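Keep the Kitchen Table Next to the Fridge

Most kitchen advice says to leave the space beside the refrigerator alone, or to fill it with a tall cabinet. I think the best thing to put there is a table. An ordinary one, pushed up close, with nothing living on it full time.

I came to this by moving. The apartment I rent in Wastness has a kitchen with one short counter, and the counter is on the wrong side of the room. For the first winter I kept the table by the window, where a table is supposed to go. Every time I unpacked groceries I set the bags on the floor, opened the fridge, bent down, stood up, and bent down again. In December I pulled a muscle in my back doing this with a case of tea. The next week I moved the table.

The change was bigger than I expected from a piece of furniture I already owned. Groceries go on the table, then into the fridge. Leftovers come out of the fridge, onto the table, and onto a plate. Cold drinks for company get lined up there and carried off in one trip.

Kitchen stores would like to sell you something else for this. Soltard has a rolling cart for 400 dollars, and Steltetti makes a narrow unit with a fold-down shelf that runs 600 before delivery. I have used the Steltetti one at my sister's house. It is well made. The shelf holds one bag of groceries if the bag isn't full, and the space behind it collects crumbs that you can only reach with a ruler. My table was 200 dollars, secondhand, and we also eat at it.

There are two rules if you try this. The first is to leave a gap. A refrigerator needs some air, and you need room to get a broom handle in. The second is to keep the top clear. Mail is the worst offender. Once there is mail on it, there will be keys on the mail, and then the bag of groceries goes back on the floor.

I would add something about drawers. A lot of newer refrigerators have a pull-out drawer down low, under the main door, and people put the wrong things in it. Frozen peas, fine. Drinks, I go back and forth on. A bottle of tea is an easy thing to grab from a low drawer and an awkward thing to find behind a roast. With a table right there, you can lift out whatever is in the way and put it back afterward. 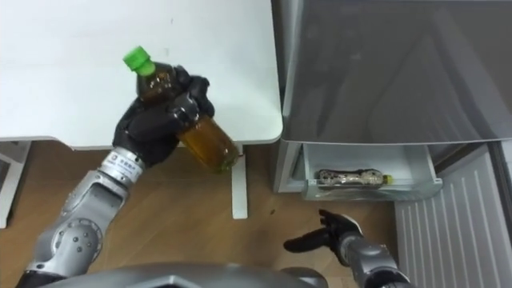
Hyun read an early version of this and disagreed with most of it. A table by the fridge means somebody is always sitting where the door or the drawer needs to open, Hyun wrote, and in a family kitchen that somebody is a kid with a bowl of cereal who will not move. Better to keep the fridge side clear for walking and put up with carrying things four steps.

I take the point about the kid. In our place the chairs stay on the far side, so the drawer can come all the way out without hitting anyone's knees. In a tight galley kitchen that won't work, and I wouldn't try to force it. Measure the drawer when it is open. People measure the fridge shut and find out later.

On the four steps I don't agree. Four steps with one bottle is nothing. Four steps with a pot of soup that has no lid is how I ended up mopping under the stove. I also notice that when the table is far away, things get left out on it. The milk sits there through breakfast and the butter goes soft. When the fridge is within arm's reach, even the lazy people in the house put things back, and I count myself as one of them.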